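第四讲 积木、颜色和"摞起来"这件小事

同学们好，先说一句，上周讲义里漏掉的那页我已经补到后面了，大家不用再发邮件问啦。今天我们不讲理论（鼓掌！），今天讲积木。

我知道有人会想，都念到幼儿活动设计这门课了，怎么还在玩方块。我当年也是这么想的，后来在Baseo活动室实习，带一个四岁的小男孩，他花了整整一个上午只做一件事：把一块放到另一块上面，拿下来，再放上去。我坐在旁边差点睡着，带我的老师Anong Nuchit却写了满满一页观察记录。那一页我到现在还留着，字很潦草，好几个地方看不清，但我每年备这一讲都要拿出来翻翻。

好，先说材料。

做这个活动要的东西很少：一张浅色桌面，几块木头方块，一卷胶带。方块要大小差不多，颜色要分得开，红黄绿就很好。我不太喜欢一上来就倒一大筐出来，孩子会忙着扒拉，你也看不清他到底在做什么决定。新的旧的都行，我自己偏爱用旧了的，边角磨圆一点，拿在手里舒服，而且表面没那么滑。亮漆的那种我用过一次，灯一照全是反光，后来就收进柜子里了。

桌子最好是白的或者很浅的颜色，上面别放杂物，水杯、点名册、你的手机，统统拿走。我在Grenthorpe的教室里上过一次，桌布是碎花的，绿方块往上一放，简直像掉进草丛里，大家找了半天，笑死。

再说胶带。黑色的，剪一小段，平平地贴在桌面上，这就是"家"。底下那块要住在"家"里。你会发现有了这一条，指令一下子就好说了："红色的回家"，孩子马上懂。胶带剪得比方块宽一点，方块放上去以后两边还能露出来，他自己就能看到放得正不正，不用你在旁边一直"往左往左"。

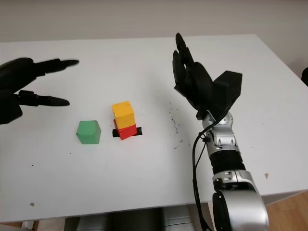
图4-1 红色方块压在黑胶带上做底，黄色在上，绿色单独放在左边

大家看黄色那块，跟下面的红色没有完全对齐，稍微有点歪。我特别想请你们在这里停一下。很多同学实习的时候，看到这样就忍不住伸手去帮忙扶正，我懂，手痒嘛！可是先别动。歪一点也是一次摆放，里面有很多东西可以记：偏向哪边，偏了多少，下面那块的角度是不是也转了。上下两块的朝向不一样，看起来就会特别歪，有时候问题其实出在底下那块。

还有绿色。绿色在这里是"还没轮到"的那一块，跟另外两块隔开一点距离。摆的时候别让它贴着中间那一摞，贴得太近，手伸过去容易碰到，哗啦一声就得重来（重来也没关系，但连着重来几次，孩子的脸就垮下来了，你的也是）。

下面是活动的几种玩法，按我平时带的顺序写，你们可以自己调：

玩法一，两块摞。红色回家，黄色上楼，绿色不动。说完指令就闭嘴，等。
玩法二，换底。底下换成绿色，看他会不会把原来那摞先拆开，还是想从下面硬抽。两种我都见过，硬抽的那位还成功过一次，全班尖叫。
玩法三，三块摞。歪的程度会一层层加上去，这时候再回头聊"底下那块"，他们比较听得进去。
玩法四，只说位置不说颜色。"最左边那块"，这个对小一点的孩子挺难的，别急。

记录怎么写呢？我看了你们交的第一批，写得最多的一句是"孩子玩得很开心"。开心很好，可是我读完还是不知道他做了什么。请写：先碰了哪一块，用哪只手，放在哪里，放完有没有再调整，抬头看谁。写短句就行，别写成作文。

作业：两人一组，一个摆，一个记，做完交换。摆的人全程不说话，记的人不许提示。每组交一页，手写拍照也可以，但请拍清楚！材料到7号柜领，方块用完按颜色放回盒子，胶带撕干净，桌上留胶印的请自己擦掉。

阅读部分看讲义后面补的那一页，还有Cherkaoui活动手册里讲空间词的那一节，"上面""旁边""中间"这几个词的例子要看熟，下次课我会请大家现场带一段。想提前练的，课后来找我借方块，先到先得。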